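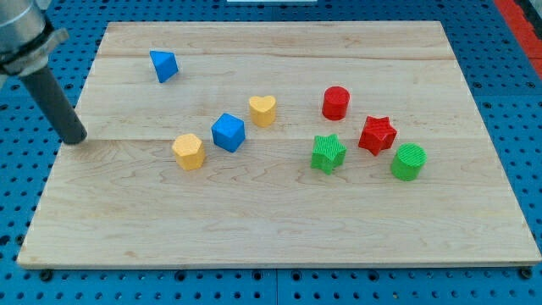
Subject: Re: Re: blocks for the shape bin

Hi all,

Laurențiu Mihăilă wrote:

> I have the old shape set from the Unstead box and I'm trying to work out
> whether it's worth keeping for October. Are the colors still two of each?
> And does anyone know what we ended up using as a tray? The Jisel one
> had a lip and the kids kept tipping it over.

Yes, still two of each – two blue, two yellow, two red, two green, and the shapes partly pair up. I'd keep it! I know the Berwood catalog has a set with 64 pieces and it's lovely, but you spend half the morning picking them up off the floor, and with the little ones eight is plenty. My favorite is still the blue triangle one, which everybody wants to stand up on its point (good luck to them).

As for the tray, we gave up on trays. It's just a flat wooden board now, the pale one with the wavy grain, made of planks joined together. No lip at all, so a block slides right off if you shove it, but you can get your fingers under things and there's nothing to tip. I lay it on top of the blue pegboard and scatter the blocks with plenty of space between them. When they're bunched up the kids just build a tower and the sorting is over before it starts.

I did oil the board once and I wouldn't do it again. It took 2 days to stop smelling and one of the moms asked if we'd been frying something. A damp cloth is fine.

Laurențiu, if you want to try it before you decide, the board lives on shelf 34 at the Moldovan Street room, behind the puzzles. Door code is still 444 and then the star key. Please put the blocks back in the cloth bag and not the tin, the tin lid is bent and I cut my thumb on it last time.

Oh, and does anybody have the picture cards that went with the Unstead set? I've got the yellow hexagon and one of the reds and that's it. I could draw new ones but you've all seen my drawing.

Talk soon,
M.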